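Accueil | Dossiers | Comment ça marche ? | Les mots difficiles | Jeux | Parents

Comment ta voix voyage-t-elle dans le téléphone par Internet ?

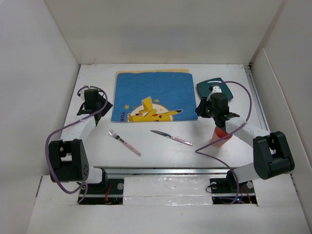

Un Pikachu jaune, couché sur un tissu bleu.

Quand tu appelles ta grand-mère, tu dis « allô » et elle entend « allô » tout de suite, même si elle habite très loin. Cela paraît simple. Mais ta voix, toute seule, ne peut pas aller plus loin que le bout de la rue, et encore, il faut crier. Alors, qui la transporte ?

Dans ce dossier, nous parlons du téléphone par Internet. Les adultes l'appellent parfois « VoIP ». Ce sont des lettres anglaises qui veulent dire : la voix par le protocole Internet. Un protocole est une règle que les machines respectent pour se comprendre, un peu comme les règles de politesse entre les gens.

D'abord, qu'est-ce que la voix ?

Pose deux doigts sur ta gorge et dis « mmmmm ». Tu sens que cela tremble ? Ce sont tes cordes vocales qui vibrent. Elles font bouger l'air devant ta bouche, et ce mouvement de l'air s'appelle une onde sonore. Elle arrive dans l'oreille de ton voisin, et il entend.

Dans le téléphone, il y a une petite oreille : c'est le microphone. Il reçoit les mouvements de l'air et il les change en électricité. Quand tu parles fort, le signal électrique est grand. Quand tu chuchotes, il est petit.

Avant, avec le vieux téléphone

Pendant très longtemps, ce signal électrique partait dans un fil de cuivre. Entre toi et la personne appelée, on ouvrait un chemin, et ce chemin restait réservé pour vous deux jusqu'à la fin de la conversation. Même quand vous ne disiez rien ! C'était solide, mais cela prenait beaucoup de place dans le réseau.

Imagine la ville de Stilura, avec 500 maisons, et le village de Havell, de l'autre côté de la montagne. Si toutes les maisons de Stilura veulent téléphoner à Havell le soir du Nouvel An, il faut 500 chemins en même temps. S'il y en a moins, certains entendent « bip, bip, bip » et doivent essayer plus tard.

Maintenant, avec Internet

Le téléphone par Internet travaille d'une autre manière. Il commence par mesurer ta voix, des milliers de fois pendant chaque seconde. Chaque mesure devient un nombre. Ta phrase « Bonjour, c'est moi » est alors une très longue liste de nombres. On dit que la voix est numérisée. Dans « numérisée », tu reconnais peut-être le mot « numéro ».

Ensuite, un petit programme rend cette liste plus courte. Il s'appelle un codec. Il enlève des détails que l'oreille remarque peu, et garde ce qui est utile pour comprendre les mots.

Après, la liste est coupée en morceaux qui s'appellent des paquets. Sur chaque paquet, la machine écrit plusieurs choses :
– l'adresse de départ ;
– l'adresse d'arrivée ;
– le numéro du paquet, pour savoir dans quel ordre il faut le lire.

Un paquet peut ressembler à une carte postale. Imagine que tu veux envoyer un conte à ton amie, mais tu as seulement des cartes postales. Tu écris deux lignes sur chaque carte, et tu mets un numéro dans le coin. La carte 1180 peut arriver avant la carte 1179. Ce n'est pas grave : ton amie regarde les numéros et remet tout dans l'ordre.

Par où passent les paquets ?

Les paquets sortent de la maison par la box. Puis ils vont d'un routeur à un autre. Un routeur est une machine qui lit l'adresse et qui choisit la bonne direction, comme un agent au milieu d'un carrefour. Les paquets d'une même phrase peuvent prendre des routes différentes. À l'arrivée, l'autre téléphone fait le travail à l'envers : il range les paquets, il retrouve les nombres, puis il fait bouger un petit haut-parleur. L'air tremble de nouveau, et ta grand-mère entend ta voix.

Tout cela dure moins de temps qu'un éternuement.

Pourquoi la voix est-elle parfois coupée ?

Tu as sûrement déjà entendu quelqu'un parler comme cela : « Je t'a... tends de... la gare ». Cela arrive quand des paquets se perdent ou viennent trop tard. Pour une lettre écrite, la machine peut demander le paquet une deuxième fois. Pour une conversation, elle n'a pas le temps d'attendre, alors elle saute le morceau manquant.

Souvent, la cause est dans la maison. Si une personne regarde un film, qu'une autre télécharge un grand jeu et que tu téléphones, tous les paquets veulent passer par la même porte. Certaines box laissent passer la voix en premier – c'est un peu comme les pompiers sur la route.

Et s'il n'y a plus de courant ?

Le vieux téléphone à fil recevait son électricité par la ligne, et il marchait souvent même dans le noir. La box, elle, se branche dans une prise. Sans courant, elle s'éteint, et le téléphone de la maison aussi. Demande à tes parents comment vous pouvez appeler les secours dans ce cas.

Les mots difficiles

Codec : programme qui rend la voix plus petite pour le voyage, et qui la remet en forme à l'arrivée.
Paquet : petit morceau de message avec une adresse et un numéro.
Routeur : machine qui montre le chemin aux paquets.
Numériser : changer quelque chose en nombres.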